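Speaker notes: Can a machine fold the laundry yet?
Sirnwood open evening, June. Slot is at 8, second after the welcome.

Start without the title slide. Ask for a show of hands: who folded something this week? Then who enjoyed it? Wait for the laugh, then move on.

Say who I am. Valentin Ortner, I work on handling tasks at Indulus. Before that, dishwashers and tray lines at Hofstetter. Mention that Mitra Hassanpour did most of the cloth work and will take the hard questions at the end.

Main point, say it early: a machine can do parts of a household chore today. It can't do the whole chore in your house without somebody nearby. The talk is about the gap between those two.

Why rigid things are easier. A cup has the same shape wherever you put it down. If you know where the handle is, you know where the rest is. Shop floors are built on this. Parts arrive in trays, facing the same way, and the arm goes to the same spot all shift.

Cloth has no fixed shape. Pick up a shirt by the sleeve and everything else moves. Set it down and it lands a different way each time. Slow down here, people need a second with this.
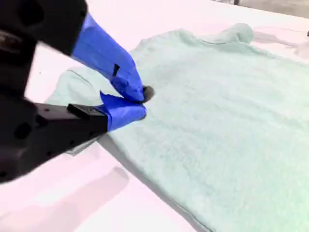
Then the grasp problem. One layer of fabric on a flat table gives two fingers very little to close on. Too high and they miss. Too low and they push into the table. A person feels the table and slides under the edge without thinking about it. Most grippers have no feel at the tips, so the height has to be right before they close.

Folds and seams help. A bunched spot stands up and can be pinched. The trouble is that it's often the wrong place to hold if you want a neat fold afterward.

Numbers, keep this short. Our spring trial at the Tedow site was 2,000 attempts at a single sleeve fold, short-sleeved shirts only. Average time was 58 seconds per fold. Say clearly that this is one fold, and that the shirt was already laid flat. Mitra times herself at 2 seconds for the same move.

Do NOT go into the training method unless asked. Last time it ate the whole slot.

What works now: wiping a clear counter, moving bins, loading a rack with plates of one size. What works some of the time: folding towels. What doesn't: a full basket of mixed laundry, socks, anything inside out.

Somebody will ask about price. I don't have a figure, say so.

Somebody will ask about jobs. At Hofstetter the tray line still needed people to clear jams and swap racks. I can speak for that line and no other.

Hand over to Mitra for questions. Water is under the lectern. Leave the clicker for the next speaker.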